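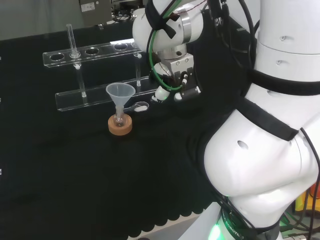 A test tube rack holds tubes upright during laboratory work. Most have two tiers, the upper one drilled with round holes. Racks of clear acrylic, with a glass tube standing in one of the holes, let the contents be checked from the side. Wire and wood are also used.

Racks are often set on a dark cloth or mat, against which clear glass is easier to see.
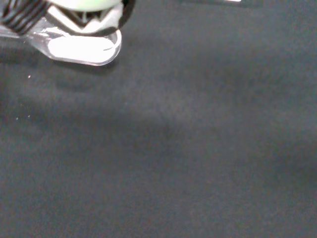
Cleaning
Acrylic racks are washed by hand in mild soap. Acetone clouds them.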